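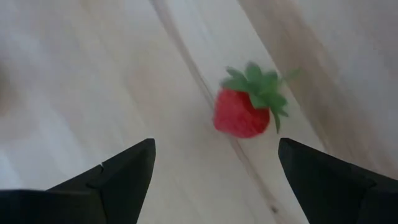

Qianru Xiao wrote in to ask whether play fruit can go in with the dinner dishes. It can't. The heat softens the leaves and they never sit right again. Use warm water and a drop of dish soap, then let the pieces air dry on a towel.

Home | Gallery | Play Food | Storage | Care | Contact

Play Fruit, August

This page covers the fruit in our play food collection at Prasgate. We started with 11 pieces from an Ikeline starter box and have added to it since, mostly with single pieces from Flodimen. The strawberries get borrowed more than anything else, and we now keep them in two sizes. The dragon fruit is newer. Many of the younger children have never seen a real one, so we send a name card home with it.

Pieces are lent by the tub. A tub can go out for up to 3 weeks. We ask families to check the leaves when they bring it back, as they are the first part to wear. A strawberry with a torn top can still be used, but please tell us so we can set it aside for repair.

Soft balls are stored with the fruit and lent the same way. They are good for sorting by color and for practice at putting things in and taking them out. A tub with low sides works best for small hands.

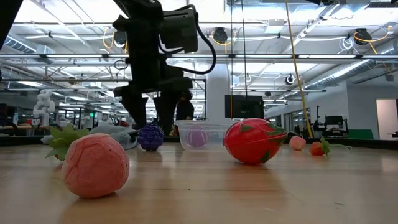 Toy strawberries, large and small, with the red dragon fruit, balls and a clear tub.

The large strawberry takes up a lot of room and is packed separately. Replacement tubs come from Xu and are kept on the bottom shelf.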